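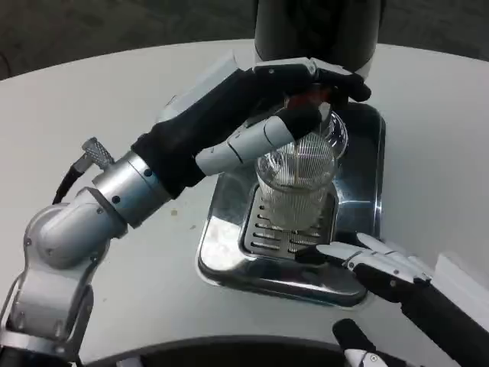

1/ Can a robot do your chores yet?

I spent an afternoon watching one deal with a drink dispenser, and I have notes. Mostly I have opinions, but I wrote them down, so they're notes.

2/ For background, I've carried coffee to tables for money. My record is 88 cups in one shift at a place called Fivmont, and I'd like that on my headstone. So I came in with a grudge.

3/ The job looks like nothing. Glass under the spout, pull the red handle, stop before it's a mop job. A kid can do it. A kid can also do it wrong in 28 different ways, and I've cleaned up after most of them.

4/ What gets me is how much hand you need. One to hold the glass, one to do everything else. Ribbed sides help with grip. A thumb across the front helps more. My own thumb has never gotten enough credit.

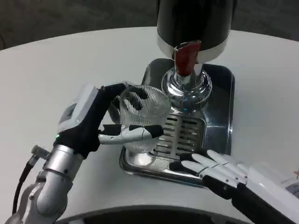
5/ Then there's the question of what the other hand does while it waits. I had a manager who called that "leaning." If you've got time to lean, etc. I'd like to see him try it on something made of metal.

6/ Kianoush Mohammadi, who I used to work with, replied to my first post: "Ask it to split a check." Fair. Nobody's automating table nine.

7/ People keep sending me the Cellidau clip where the thing folds towels. Great. I have around 100 towels' worth of laundry and one question: who gets it out of the dryer, finds the other sock, and puts it all in the closet? Folding was the part I could do watching TV.

8/ Same with drinks. Pouring is the fun bit. The chore is carrying the cup, wiping the table and remembering who asked for it.

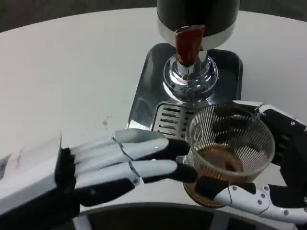

Photo: Mimport

9/ Okay, there is a brown drink in that cup, and two hands are on the case. I've trained people who took longer to get both hands involved.

10/ I'd still hold off on giving it the good carpet. Tilt is a personal choice until it's your carpet.

11/ My scorecard: holding a cup, yes. Bringing me one on the couch without me worrying, ask again in April. Getting the spot off the table - I'll get the rag.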